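Home | Tickets | Knowledge base | Contact

Ticket 545 - Order pages print with the last column missing
Opened September, reopened October 2022

Hello again. After the update of Funotico, our order sheets for Uddale lose the last column when we print. On the screen all columns are there. I have tried two printers and both give the same result.

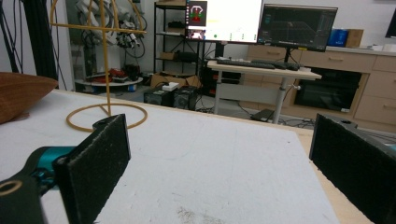 CATEGORY: Printing and page layout

I followed your first advice and set the margins to 8 mm. The column came back, but now the sheet breaks after row 30, and the four rows left go alone on a second page. Before the update all 34 rows were on one page.

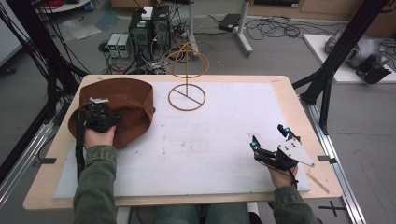

Brown felt hat on the white board, back left corner.

Yesterday I removed the Petkov driver and installed it again. No change. Then I exported the same sheet as a PDF and printed the PDF - this one is correct, with every row and the right colour in the header.
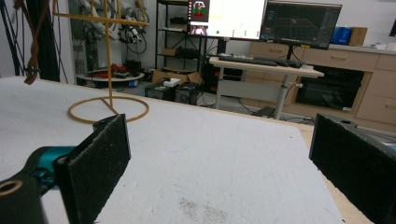

So I think that the fault is in the print window of Funotico and not in the driver. The Lorkden office still has the old version and can print normally. Could you please tell me how to go back to that version without losing my saved layouts?

3 replies | 0 shares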